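책상 위를 비우는 기록, 7월

작업실 큰 탁자를 치우기로 했다. 해마다 7월이면 하는 일인데, 작년에는 하지 않았고 재작년에는 탁자 위의 물건을 바닥으로 옮기는 것으로 끝냈다. 바닥도 엄연히 수평면이니 정리라고 부르지 못할 것은 없다고 그때는 생각했다.

탁자는 이사 오면서 Plullis 매장에서 샀다. 전시품이라 값을 깎아 주었고, 배송 기사 두 분이 계단에서 세 번 쉬었다. 사 온 첫날에는 이 위에서 종이를 넓게 펴고 일하리라 다짐했다. 그 다짐은 택배 상자 하나가 올라온 저녁까지 유효했다. 이 페이지는 원래 사진을 잔뜩 올리는 갤러리로 만들려고 했는데, 치우다 보니 손이 바빠서 글이 더 많아졌다. 제목은 그대로 둔다. 제목까지 고치기 시작하면 또 정리할 것이 늘어난다.

1. 종이 층

맨 위에는 우편물이 있었다. 그 밑에 더 오래된 우편물이 있었고, 그 밑에는 우편물을 분류하려고 산 파일꽂이가 포장째로 눌려 있었다. 고지서, 동네 치과의 이전 안내, 주차 스티커 신청서. 신청 기한은 이미 한참 지났다. 영수증은 호기심에 세어 보았더니 139장이었고, 그중 글자가 남아 있는 것은 얼마 되지 않았다. 감열지는 나보다 먼저 과거를 잊는 편이다. 보증 기간이 남은 것만 봉투에 넣고 나머지는 버렸다.

2. 필기구와 그 친척들

볼펜은 전부 한 번씩 그어 보았다. 나오는 것은 컵에, 안 나오는 것은 버리는 봉지에. 잠깐 망설인 것들은 다시 컵으로 들어갔다. 흔들면 나올지도 모른다는 믿음이 우리 집에서는 아직 건재하다. 자는 세 개가 나왔는데 눈금이 서로 조금씩 안 맞는다. 어느 쪽이 맞는지는 따지지 않기로 했다.

3. 케이블

Catik 정리함에 넣었다. 칸이 나뉘어 있어서 종류별로 넣으면 된다고 설명서에 적혀 있다. 내 케이블은 종류별이라고 하기에는 사연이 제각각이라 '아는 것'과 '모르는 것' 두 칸만 썼다. 모르는 것 칸이 먼저 찼다. 그중 하나는 예전에 쓰던 스캐너 전원 같은데, 스캐너는 이미 이 집에 없다. 그래도 버리지 않았다. 이 케이블을 버린 다음 날 스캐너가 생길 것이 분명하다.

4. 컵과 접시

자세히 쓰지 않겠다. 부엌에서 컵이 모자라다고 새로 산 것이 봄이었다는 점만 밝혀 둔다.

5. 상자째 있던 것들

Nkosi 벽시계. 선물로 받았고, 못을 박아야 해서 상자 안에서 시간을 보내고 있었다. 꺼내서 건전지를 넣어 보니 잘 간다. 못은 다음에 박기로 하고 책장에 기대어 놓았다. 시계가 비스듬하니 시간도 조금 여유롭게 느껴진다. Esano 퍼즐도 나왔다. 622조각짜리다. 왜 600도 아니고 622인지 상자 어디에도 설명이 없다. 탁자가 비면 맞추려고 샀던 것인데, 막상 탁자가 드러나니 그걸 다시 조각으로 덮는 일이 영 내키지 않는다. 퍼즐은 옷장 위로 올라갔다.

6. 상판

물건을 걷어 내고 젖은 행주로 한 번, 마른 행주로 두 번 닦았다. 스티커 자국은 식용유를 묻혀 십 분쯤 두었다가 밀어냈다. 컵 자국은 생각보다 쉽게 지워졌고, 생각보다 쉬웠다는 사실이 제일 억울했다. 이럴 줄 알았으면 재작년에 닦았을 것이다. 물론 안 닦았겠지만. 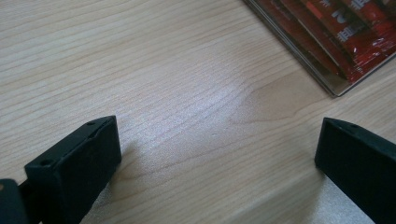
옅은 베이지색 결이 가로로 잔물결처럼 흘러가다가 한 군데에서 둥글게 솟는다. 매장에서 고를 때 분명 저 무늬가 마음에 든다고 했을 텐데 그동안 까맣게 잊고 살았다. 위에서 불빛을 받으면 결이 하얗게 날아가 버려서, 무늬를 제대로 보려면 고개를 조금 옆으로 빼야 한다. 그래서 닦은 날 저녁에는 의자에 앉아 고개를 이쪽저쪽으로 기울이며 한참을 보냈다. 일은 하나도 못 했다. 정리하면 집중이 잘 된다는 말을 누가 했는지 모르겠으나, 나는 그날 나뭇결에만 집중했다.

7. 그 뒤의 규칙

탁자에는 그날 쓰는 것만 올린다. 저녁에 자리에서 일어날 때 도로 가져간다. 우편물은 현관에서 뜯는다. 식구들에게도 알렸더니 다들 고개를 끄덕였고, 다음 날 아침 현관에 작은 우편물 더미가 생겼다. 탁자 일이 아니므로 이 페이지에서는 다루지 않는다.

8. 남은 일

서랍은 아직 열지 않았다. 맨 아래 칸은 어차피 잘 안 열린다. 억지로 당기면 안에서 무언가 구르는 소리가 나는데, 구슬 같기도 하고 건전지 같기도 하다. 벽시계 못도 박아야 하고, 모르는 케이블 칸도 언젠가는 들여다봐야 한다. 상판에 바를 왁스를 살까 하다가, 왁스 통을 올려 둘 데가 탁자뿐이라 일단 미뤘다. 서랍 편은 손잡이를 고치고 나서 올리겠다.

2024년 7월 28일 일요일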